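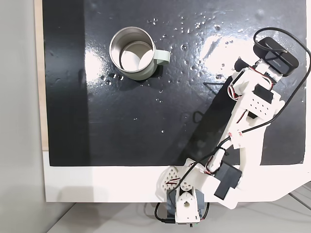 Section 4. Daily Use and Cleaning

This section covers the Clolletau Nastent gloss tabletop board and the Triravo steel mug. It assumes that the board has been unpacked, leveled and fitted with its pads as described in Section 3. Parts numbers are listed in Section 7.

Document 592, issued January 14, 2018. Replaces the December issue. Changes are limited to 4.3 (standing water), 4.6 (mineral marks) and the table of faults at the end.

4.1 Before first use

The board and the mug both leave the factory with residue on them. The board has a light film left by the protective sheet. The mug has traces of polishing compound on the inner wall and bottom.

1. Peel the protective sheet from the board, starting at a corner and pulling it back low across the surface. Do not lift the sheet with a blade.
2. Wipe the full surface with a soft cloth dampened in warm water and a few drops of dish soap.
3. Wipe again with a cloth dampened in clean water.
4. Dry with a separate cloth. Work in straight passes from one edge to the other.
5. Fill the mug with warm soapy water and let it stand for 12 minutes.
6. Wash the inside with a soft sponge, paying attention to the curve where the wall meets the bottom. Rinse twice.
7. Wipe the inside of the mug with a white paper towel. If the towel picks up any gray, repeat steps 5 and 6.

Note: Gray marks on the towel are polishing compound. They should stop after the second wash at the latest.

Caution: Do not drink from the mug until the towel comes away clean.

4.2 Placing the mug on the board

The board can be used with the mug set directly on it. A coaster is not required for cold or warm drinks. For drinks made with boiling water, use the felt coaster supplied with the board, or any flat cork or felt coaster of similar size.

1. Check that the base of the mug is clean. Grit trapped under the base is the most common cause of ring-shaped scratches on a gloss surface.
2. Set the mug straight down. Do not slide it.
3. Keep the base at least 50 mm from any edge of the board.
4. Turn the handle inward or along the board, so that it does not reach out past the edge.
5. To move the mug, lift it clear and set it down in the new position.

The weight of a full mug is well within the limit for the board. The limit applies to the board as supported by its own pads. If the board is placed on a stand or platform from another supplier, the stand must be flat and must support the board along all four sides.

Note: A gloss black surface reflects windows and ceiling lights strongly. If glare is a problem, turn the board or move it away from the light. Matte sprays and films are not approved for the Nastent finish and cannot be removed without damage.

4.3 Spills and standing water

The gloss finish does not absorb water. Small spills form separate beads, and a larger spill lies as a thin sheet until it reaches an edge. Neither will harm the finish if wiped up promptly. Water left to evaporate leaves minerals behind, and these show clearly on black.

To clear a spill:

1. Lift the mug and any other items off the board. Set them on a towel.
2. Lay a dry, folded cloth flat over the wet area. Press down and hold for a few seconds. Do not rub yet.
3. Lift the cloth, turn it to a dry side and repeat until no beads are left standing.
4. Wipe the whole board once with a barely damp cloth. This picks up scattered drops which are hard to see under bright light.
5. Dry the board with a clean cloth.
6. Look across the surface from a low angle, with a lamp or window on the far side. Missed drops and streaks show up as breaks in the reflection.
7. Dry the base of the mug before putting it back.

Caution: Wipe up coffee, tea, wine and fruit juice within 6 hours. After that the marks may need the treatment in 4.6, and a faint outline may remain.

Caution: Do not let water stand at the edges. The gloss coating covers the top face and wraps over the corners, but the underside is sealed only with primer. Water drawn underneath can lift the pads.

If water has reached the underside, tip the board up on one long edge, wipe it dry and leave it standing for 12 hours before laying it flat again. Do not use a hair dryer or heat gun. The pads are held with an adhesive that softens when heated.

4.4 Routine cleaning of the board

Clean the board once a week in normal use, or whenever smudges become visible. Fingerprints and cloth streaks are normal on this finish and do not indicate wear.

1. Blow or brush off loose dust and crumbs. Use a soft brush only. Never start with a cloth on a dusty surface.
2. Dampen a microfiber cloth with warm water and a drop of dish soap. Wring it out until it no longer drips.
3. Wipe in one direction, overlapping each pass by half the width of the cloth.
4. Rinse the cloth, wring it out and repeat.
5. Dry at once with a second microfiber cloth.

For a higher shine, go over the dry board with a third cloth, using almost no pressure. Circular motion is not recommended at any stage — it leaves swirl marks that are visible under a single overhead light.

Do not use:
Scouring powder or cream cleanser
Melamine sponges
Paper towels (on the board; they are acceptable for the mug)
Glass cleaner containing ammonia
Furniture polish or wax
Acetone, paint thinner or nail polish remover

4.5 Routine cleaning of the mug

The mug has a polished steel interior, a bare steel rim and a colored coating on the outside. The handle has a matte coating. The steel and the coatings are cleaned differently.

Inside and rim:

1. Rinse soon after use.
2. Wash with dish soap and a soft sponge or bottle brush.
3. Rinse and dry. Air drying is safe but leaves spots on the polished bottom.

Outside and handle:

1. Wipe with a soft cloth and soapy water.
2. Clean the inside of the handle loop by passing a folded cloth through it and drawing it back and forth.
3. Rinse and pat dry.

Note: Pale colors, including sage, show coffee drips more readily than the dark ones. Wipe drips from below the rim while they are fresh.

Caution: Do not put the mug in a microwave. Do not place it on a burner, hot plate or warming tray.

Caution: The mug is approved for hand washing only. Dishwasher detergent dulls the matte coating on the handle first, then the outer wall. Dulling from this cause is not covered by the warranty.

4.6 Removing mineral marks

Mineral marks appear on the board as small white rings or dots and inside the mug as a cloudy film or rainbow tint. They are most common in areas with hard water.

On the board:

1. Mix one part white vinegar with six parts water.
2. Dampen a cloth with the mixture and lay it over the marks for one minute. Do not pour or spray the mixture onto the board.
3. Wipe gently in one direction.
4. Wipe twice with clean water and dry.
5. Repeat once if needed. If marks remain after the second treatment, stop and contact the Arrieta service desk.

In the mug:

1. Fill with equal parts white vinegar and warm water to just below the rim.
2. Let stand for 50 minutes.
3. Empty, wash with dish soap and rinse twice.

Caution: Keep the stronger mixture used for the mug off the board. If it spills, wipe it up immediately and rinse the area with clean water.

4.7 Table of faults

Fault: White dots or rings on the board.
Cause: Drops left to dry.
Action: See 4.6.

Fault: Long streaks after cleaning.
Cause: Too much soap, or a drying cloth that is already damp.
Action: Wipe with clean water and dry with a fresh cloth.

Fault: Curved scratch the size of the mug base.
Cause: Mug turned or dragged with grit under it.
Action: Light scratches can be polished out by the service desk. Do not use car polish.

Fault: Board rocks when the mug is set down.
Cause: Pad missing or lifted.
Action: Check all pads and replace as described in 3.5.

Fault: Rainbow tint inside the mug.
Cause: Heat and minerals. Harmless.
Action: See 4.6 if the appearance is not acceptable.

Fault: Handle feels tacky.
Cause: Soap residue.
Action: Wash with plain warm water and dry.

Storage and transport are covered in Section 5.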